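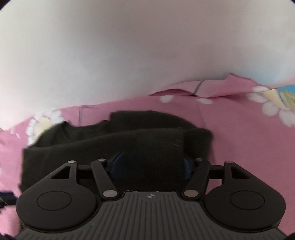 Do we buy a second set of finger pads now or wait for the new budget?
Buy now. The pads are the part we go through fastest, and the Frandsen order has to go in by Monday anyway.

Notebook, April, equipment planning

Went through the list with Baldur Briem after lunch. Two quotes in hand for handheld grippers, one from Penska and one from Plalton. Penska wants 971 per unit with the pads fitted. Plalton wants 998, but that has a spare linkage in the box and they ship the pins loose, so we can redo a joint ourselves. Baldur prefers Plalton. I was leaning toward Penska until I added up what we paid for linkage repairs last year.

Pad sets are 129 from Frandsen, either supplier's gripper. Want two sets. Blue again, to match what we have.

Work on the bench is still soft goods. Dark fuzzy cloth on the pink flowered fabric, pinch grip, lift, put down, repeat. Fuzzy stuff sheds lint and I would like a line in the budget for lint rollers and cleaning wipes. It is small money but it keeps coming out of the coffee tin.

Things to settle before the order:

Fabric. We only have a few prints. Baldur wants plain colors as well as patterns. Thrift store, not a budget line. I'll go.

Arm. The Zumik arm stays on the list for the second half of the year. No point asking for it now, the mount isn't drawn yet and the bench would need bracing first. I asked them to hold the quote and they said they would, by phone, nothing in writing. Need to get that in an email.

Storage. Drives are nearly full. Baldur says move the old towel sessions off to the shelf disks. Fine by me, but somebody has to check the copies before we wipe anything.

Pins. Check the lower ones on the current gripper for play before we call it a spare. If there's wear, it goes on the repair list and we order two grippers from Plalton - otherwise one.

Draft order is in the shared folder. Still missing the shipping cost from Frandsen.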